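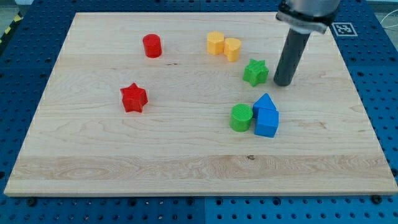
밝은 색 나무판 위의 색색 도형 블록

팀장님, 안녕하세요. 브로켄트 마을 어르신 구술사 사업 하반기 경과를 보내드립니다. 양식에 맞춰 쓰려다가 도저히 칸 안에 다 안 들어가서 이번에도 편지처럼 씁니다. 표는 정산 때 따로 붙일게요.

7월 보고 때 제일 걱정이라고 말씀드렸던 게 도바 쪽 어르신들 섭외였잖아요. 결과부터 말씀드리면 잘 풀렸습니다! 처음에는 전화만 드리면 "나는 할 얘기 없어" 하고 끊으셨거든요. 그래서 전화는 그만두고 장날에 맞춰 그냥 찾아갔어요. 버스 정류장 옆 쌀집 평상에 앉아 있으면 한 분이 옛날 방앗간 얘기를 꺼내시고, 옆에 계신 분이 그건 네가 잘못 안 거라고 끼어드시고, 그러다 보면 녹음해도 되냐고 여쭙기가 훨씬 쉽더라고요. 동의서는 말씀하신 대로 큰 글씨로 다시 만들었고, 어르신 앞에서 소리 내어 읽어드린 다음에 서명을 받습니다.

녹취 풀기는 샤피크 헤티아라치 씨가 맡아주고 있어요. 브로켄트에서 학교를 다녀서 사투리를 저보다 잘 알아듣습니다. 저는 '웃말'하고 '윗마을'이 같은 데인 줄 알고 한참을 섞어 적었는데, 샤피크 씨가 보더니 웃말은 개울 건너 다섯 집만 부르는 이름이라고 하더라고요. 그래서 앞서 푼 원고를 처음부터 다시 봤고, 일정이 밀린 이유의 절반은 그거예요. 나머지 절반은 제 감기고요.

족보와 비석 대조도 시작했습니다. 래튼 고개 아래 묘역은 풀이 죽은 뒤에야 들어갈 수 있어서 11월에 다녀왔어요. 비석에 새겨진 해와 집안에서 말씀하시는 해가 다른 경우가 꽤 나옵니다. 출생신고를 늦게 하던 시절이라 그렇다고들 하시는데, 늦은 신고만으로는 설명이 안 되는 집도 두 집 있어요. 한 집은 형이 어려서 죽고 동생이 형 이름을 그대로 물려받아 쓴 것 같고(막내따님 말씀이 그렇습니다), 다른 한 집은 아직 모르겠습니다. 이런 건 억지로 하나로 맞추지 않고 두 해를 나란히 적고 출처를 달아두려고 해요. 팀장님 생각은 어떠신지 궁금합니다.

사진 쪽은 시디키 사진관 덕을 크게 봤어요. 문 닫은 지 오래된 곳인데 유리 원판과 필름을 버리지 않고 다락에 쌓아두셨더라고요. 지금까지 필름 500장을 스캔했고, 봉투에 이름이 적힌 것부터 집집마다 들고 가서 보여드리고 있습니다. 혼례 사진 한 장을 놓고 세 집이 서로 자기네 할머니라고 하시는 바람에 오후가 통째로 갔는데, 덕분에 그 시절 혼례상을 누가 차렸는지, 가마는 어느 집에서 빌려 왔는지까지 다 들었습니다. 계획에는 없던 녹음인데 저는 올해 것 중에 제일 좋아요.

아쉬운 것도 적겠습니다. 첫째로 소리 상태가 고르지 않아요. 난로 위 주전자 끓는 소리가 말소리를 덮은 파일이 있어서 다시 찾아뵈어야 하는데, 같은 얘기를 또 해달라고 하면 꼭 다른 얘기를 하십니다. 둘째로 녹음 약속을 잡아놓고 병원에 들어가신 분이 계세요. 가족분과는 연락하고 있고, 날이 풀리면 다시 여쭙기로 했습니다. 재촉하고 싶지는 않아요. 셋째로 옛 면 호적 열람 신청이 반려됐습니다. 직계 가족 위임장이 있어야 한다고 해서 서식을 받아 다시 돌리는 중이에요.

예산은 교통비가 예상보다 많이 나갔고 회의비는 거의 그대로 남았습니다. 회의를 할 사람이 저랑 샤피크 씨뿐이라 늘 차 안에서 해버리거든요. 남은 회의비를 책자 인쇄비로 옮길 수 있을까요? 인쇄는 600부로 견적을 받아두었고, 어르신 댁과 학교, 도서관에 먼저 돌릴 생각입니다. 글자 크기를 키우면 쪽수가 늘어서 종이를 한 단계 얇은 것으로 바꿔야 하는데, 뒷면이 비칠까 봐 견본을 부탁해 놓았어요.

겨울 동안에는 밖에 나가기가 어려우니 원고 정리에 매달리려고 합니다. 집안별로 묶을지 마을별로 묶을지는 아직 못 정했어요. 샤피크 씨는 마을별이 맞다고 하고, 저는 사람 이름으로 찾는 분이 더 많을 것 같아서 집안별로 기울어 있습니다. 어느 쪽이든 뒤에 이름 찾아보기는 꼭 넣을게요. 도바 편 초고는 설 전에 먼저 보내드리겠습니다. 읽어보시고 이름이 틀린 데가 있으면 바로 전화 주세요. 그리고 예산 옮기는 건은 인쇄소에 답을 줘야 해서, 이번 주 안에 알려주시면 정말 고맙겠습니다!

2018년 12월 10일
브로켄트 구술사 사업 담당 드림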